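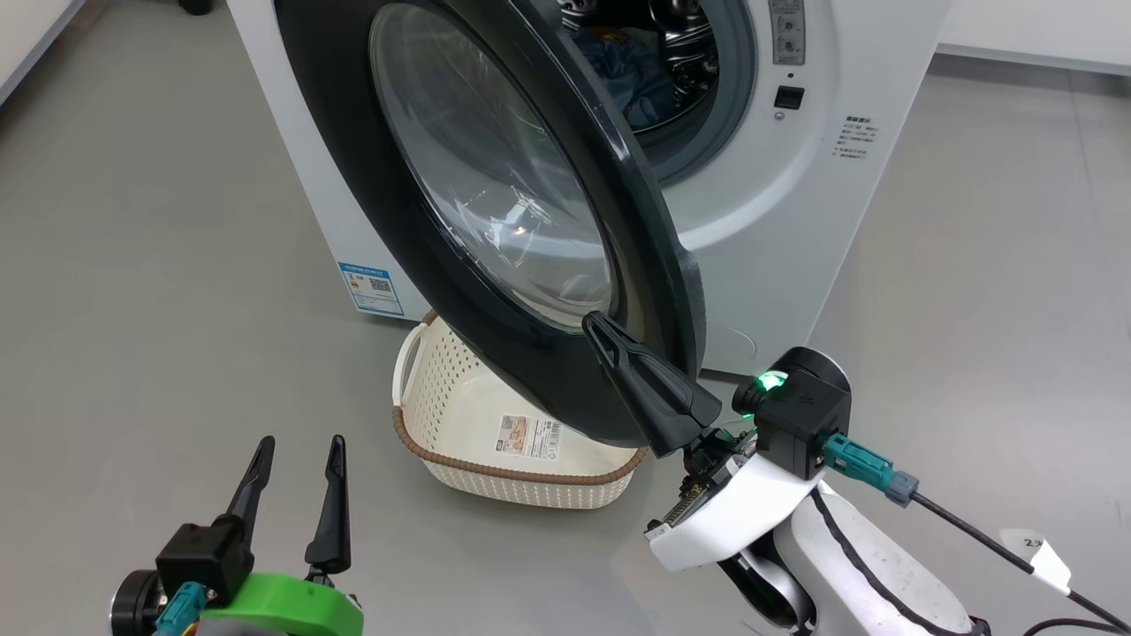
We started our equipment planning for the laundry work back in October, when Mireille Tannous asked everyone to write down what they thought we would need to buy, and the list that came back was long enough to frighten anyone with a budget. I have spent a good part of the winter cutting it down, and I promised to put a few pictures up so that people outside the room could follow along. The door is where I would begin with any of it. A front loader's door swings out wide, with a thick dark rim and a domed window, and an arm has to reach it with the basket already sitting on the floor below. That one job told us more about the reach and the fingers we should be pricing than a whole stack of catalogs did, though I read those too (twice, in the case of the Siltetti one, which is very handsomely printed).

The washer itself was the easy part of the budget. Any ordinary household front loader will do, and Bilal Semaan set aside $800 for it and for delivery. The grippers are harder. Hubert Bielecka would like a second pair of fingers from Haline to keep on the shelf, and I am inclined to agree with him, as a spare set comes to about $80 and waiting on parts is a miserable way to spend a week. We have 18 weeks of work planned and I would like to use all of them.

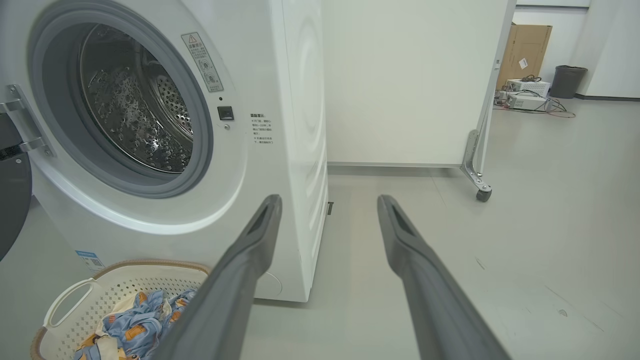 Slim fingers at floor level, with the drum open and the clothes in the basket. The partition on casters is on my list too.

I did want to say a word about the partition, since two people have written to ask. It's a plain white board on a metal leg, and a panel like that is well worth having when you are still making up your mind about how much floor to give each station. Ghassan Abu Hammour has asked for fixed walls in the new space, and he may well get them in the end, but for now I have put down money for more of the rolling kind. They can come with us if we move, and Masri quoted us a very fair price — with casters included, I was glad to see. 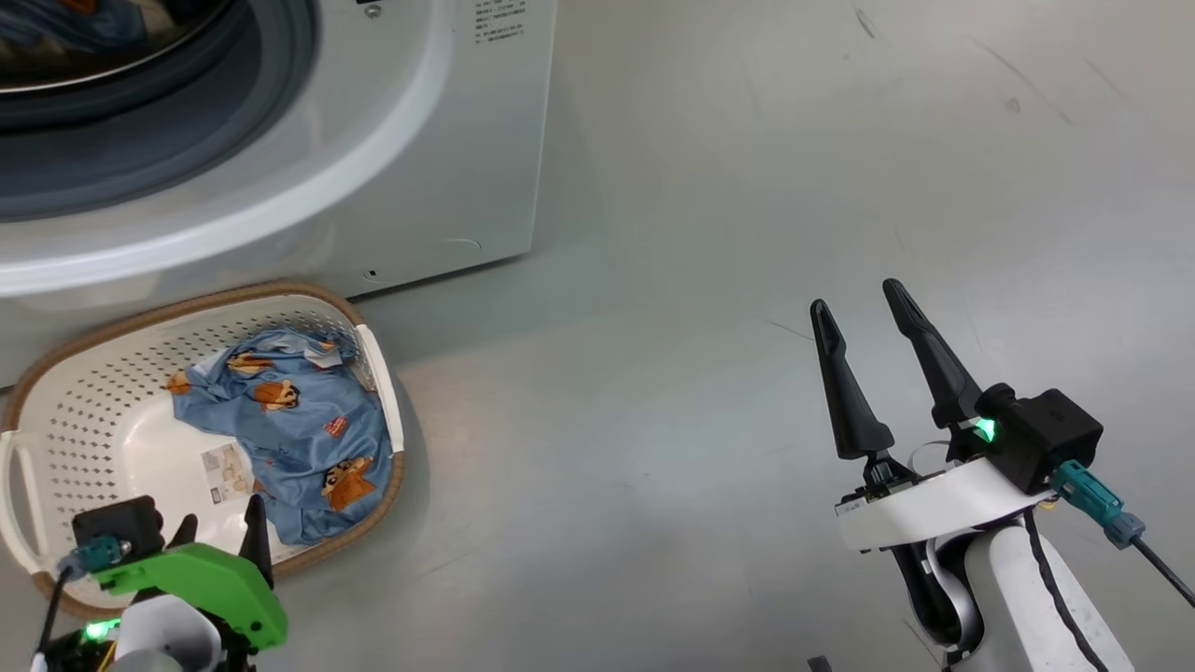 Light-blue cartoon print in the oval basket, washer door shut, and a gripper to either side.

Baskets are the smallest line on the sheet and somehow the one with the most opinions attached. I like these oval ones with a handle cutout at each end, and I have asked for several more of the same shape so we are not mixing kinds. Clothes with a bold print are on the order as well, along with plain ones in a few sizes. Cables and connectors come under Suvon's quote, which Munther Azar is still going through line by line, bless him.

The full sheet goes to Mireille on Wed 10 March. If there is something you think we have left off, please send it to me before then, even if it is only a power strip.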